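Gripper Trials in the Simulated Room: February Gallery

Posted by Sohail Jafri, Illstead bench group

Welcome back, and thank you for being so patient with us! Quite a few of you wrote in after the last gallery asking whether we were ever going to show the triangular fingers doing something, and I am happy to say that the answer is yes. We have spent most of February running them in simulation against the plain parallel jaws we used all through the fall, and I promised the Sugden folks (who drew up the task list, bless them) that I would put a few views online before the write-up goes around. Everything on this page is rendered. The hardware round comes later, once the real bench is free.

A quick word on how we set things up, for anyone who is new. Both finger sets ran on the same arm, with the same controller settings and the same list of lab-style objects: cups, racks, trays, and a few awkward flat things that I will get to in a minute. The comparison covers two finger sets and two camera positions, one riding on the wrist and one standing well back in the room. We call the software side Zarkier, after the old project folder it grew out of, and I am afraid the name has stuck.
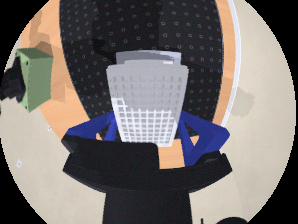
Grip force was the thing I most wanted to get right this time. With the parallel jaws we had a habit of setting it high and forgetting about it, and a high setting hides a lot of sins. The new fingers have a more open shape and contact the object along a different line, so we started low and came up in small steps, writing down the setting whenever the hold changed character. A tapered cup is a lovely object for this kind of work, because a pair of fingers pressing low on the wall, as the blue ones are doing with the gray one, has to cope with a surface that leans outward above the contact. You find out quickly whether the approach height was sensible. I would happily have spent the whole month on cups, but Sugden's list is long and I was gently told to move along.

The wrist camera deserves a paragraph of its own. We went with a very wide lens model, and I will admit I grumbled at first about how everything bends toward the rim. After a few evenings with it I have come around completely. Having both fingertips and a good stretch of the table in one picture is worth an awful lot when you are trying to work out why an approach went crooked, and the bending stops bothering you sooner than you would think. The narrower lens we tried before it gave nice straight edges and left us guessing about everything on either side of the hand.

Then there is the room camera, which I have always thought of as the dull one of the pair. It gives you the whole arm and the whole table, and it is where you go to look at posture: how high the elbow is riding, how the wrist is hanging, how much air there is under the fingers before a descent.

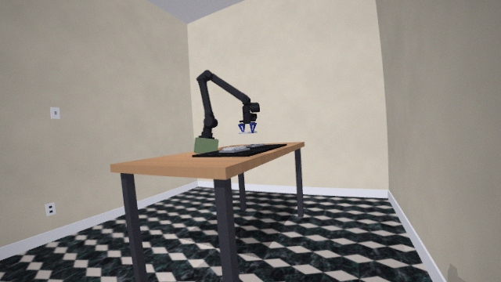
Clearance was the other big topic in our notes. We had been using the same hover height for everything, simply carried over from the parallel jaws, and it suited some objects much better than others. For a tall object you want to stay well up, of course. For the low, flat items you would like to come in closer before committing, and the temptation is to shave the height down until the whole run feels brisk. My own preference (and I know at least one person at Sugden who disagrees with me, very politely) is to leave the hover generous and slow the last part of the descent. It costs a little time per pick. It also makes the logs so much easier to read, and I am the one who reads them!

Speaking of logs, the finished set for this round comes to 3,673 attempts, of which 1,695 used the new fingers. The split isn't even, I know. The parallel jaws had a head start from the fall and I didn't have the heart to throw those runs away. We will be weighting for it in the write-up, and there is a longer note in there for those of you who enjoy that sort of thing.
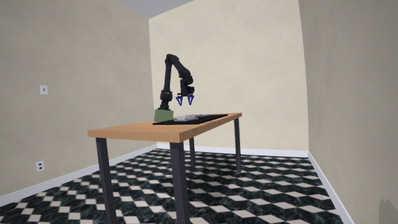 Room camera: fingers open and empty, held over the mat.

I like looking at this view next to the earlier one from the same side of the room, mostly for the line of the upper link, which leans the other way by a hair. Small differences in posture like that are easy to miss when all you have is a column of joint values, and I have started keeping a room view open on the second monitor whenever I go through a batch. If you take one habit away from this page, I would be pleased if it were that one.

The controller came from Trandport, and it has been a good companion so far. We ran it at 40 updates per second for both finger sets, which was the setting everybody could agree on. There was talk of going faster for the contact phase alone, and I have parked that on the list for the spring along with a softer fingertip pad and a proper look at how the open-frame shape behaves when an object is gripped off center.

Racks turned out to be my favorite part of the whole list, and I didn't expect that.
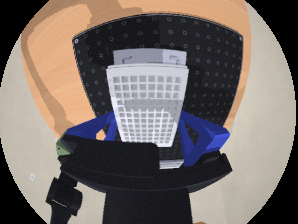 A rack is wide, it has lots of little edges, and it gives the fingers very different things to land on depending on how far along the side you come in. We tried approaches at the middle, toward one end, and at a couple of points in between, and we kept the wrist camera running for all of them so that the finger positions could be compared side by side afterward. I also asked for each approach to be repeated with the lighting moved, as the arm throws a good deal of shadow over whatever it is reaching for and I wanted to know how the vision side would take it. Those results are still being sorted, so I will hold my tongue for now.

If you would like the settings file, or you have a gripper of your own that you think we ought to be trying, please do write to me care of the Illstead bench group. I answer everything, though sometimes a bit slowly. The next gallery should have the softer pads in it, and with luck the first views from the real bench as well.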